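pludano - household waste and recycling diary, cleaned up

Last touched 24 March 2022. Rough notes, will tidy when there's time.

## What this is

One table of what got thrown out in a bunch of homes on the Prilon and Lightfoot streets, written down by the people living there. Paper diaries first, typed in later. 1,285 rows after cleaning. Each row is one bag or bin going out the door, not one item.

Made it because the city numbers stop at truck level and I wanted something by household. Not a proper survey. Don't quote it like one.

## Files

- `diary.csv` - the main table, use this
- `homes.csv` - one line per home, size of household, type of building
- `codes.csv` - what the material codes mean
- `raw/` - typed straight from paper, spelling as found
- `clean.py` - raw to diary, run from the top folder
- `notes.txt` - my running notes, mostly gripes about handwriting

## Columns in diary.csv

| column | meaning |
|---|---|
| `home_id` | 1 to 64, no gaps |
| `week` | diary week, 1 to 11 |
| `stream` | trash, recycling, food, other |
| `weight_lb` | kitchen or luggage scale, blank if not weighed |
| `main_code` | biggest material by eye, see codes |
| `second_code` | next biggest, often blank |
| `room` | where the bag came from, free text squashed to five values |
| `note` | whatever they wrote, trimmed |

`weight_lb` is the weak one. Bathroom scales got used in a few homes and those read zero for anything light. I set them to blank. If you see a real 0.0 left in there it's a bug, tell me.

`room` is kitchen, bath, bedroom, garage, other. Laundry rooms went into other. Sorry.

## Material codes

Short version, full list in `codes.csv`:

- `PAP` paper and card
- `FLM` plastic film, wrappers, bags
- `RIG` hard plastic, tubs, bottles
- `MET` cans, foil
- `GLS` glass
- `FOD` food and peelings
- `TEX` cloth
- `MIX` could not say

Snack wrappers are `FLM` even when they're shiny inside. Had them as `MET` in the first pass, that was wrong, fixed in the second. If you pulled an early copy, pull again.

Paper towels are `PAP`. Wet wipes are `MIX`. Went back and forth on this for ages and I'm done with it.

## How it was collected

Diaries were one folded sheet per week, ten lines a side. Started in November. People got a pen, the sheet, a one page guide and a fridge magnet. The guide had a typo in the food section (said "peals") and a few people copied it, so the raw notes have it too.

Sheets came back by mail or got dropped at the Prilov Street library desk. I typed everything myself over the winter, then retyped a part of it to check. Where the two passes didn't match I went back to the paper.

Missing weeks are missing. Nothing is filled in. A home with no rows for week 7 may have been away or may have lost the sheet, the data can't tell you which.

## Cleaning steps

1. Drop lines with no stream and no code
2. Pounds only - some folks wrote ounces, converted
3. Merge double entries, same home same day same weight
4. Squash room names
5. Strip anything personal out of notes - names, phone numbers, one full shopping list with a pharmacy order on it
6. Sort by home then week

Step 3 is a bit agressive. If two bags really did weigh the same they're now one bag. Turn it off with `--keep-dupes`.

## Known problems

- Apartments are thin. Nearly 40 of the homes are detached houses
- Weeks 5 and 6 are holiday weeks, card and film both jump, don't treat them as normal
- `second_code` is filled in a lot at the start and hardly at all by the end. People got tired
- Food stream only exists where there's a food bin. Everyone else has it under trash
- Home 22 writes everything as `MIX`. Every line
- A few notes are in pencil and didnt survive the mail
- No dates in the public file, only week numbers. On purpose

## Good for / bad for

OK for: class exercises, practice with messy tables, rough comparison of rooms or streams, testing charts.

Bad for: city totals, anything per person, anything with money riding on it, comparing one home against another by name or address. Please don't try to work out who is who.

## Running it

```
pip install pandas
python clean.py raw/ diary.csv
```

Takes a few seconds. Older pandas complains about a date column that no longer exists, ignore that.

## License and credit

Table and notes are free to use with credit, just say "Pludano waste diary" and link back. Script is MIT. Paper sheets aren't shared and won't be.

## To do

- split `FLM` into wrappers and bags, maybe
- redo `room` with laundry as its own value
- unit check on home 9, weights look like kilos
- plain text version of the guide, without the typo
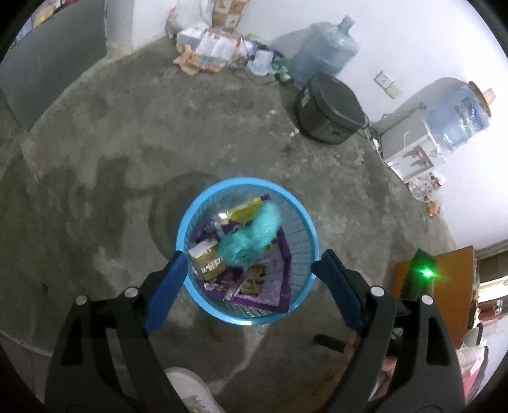 *Mixed wrappers and packaging in a blue basket.*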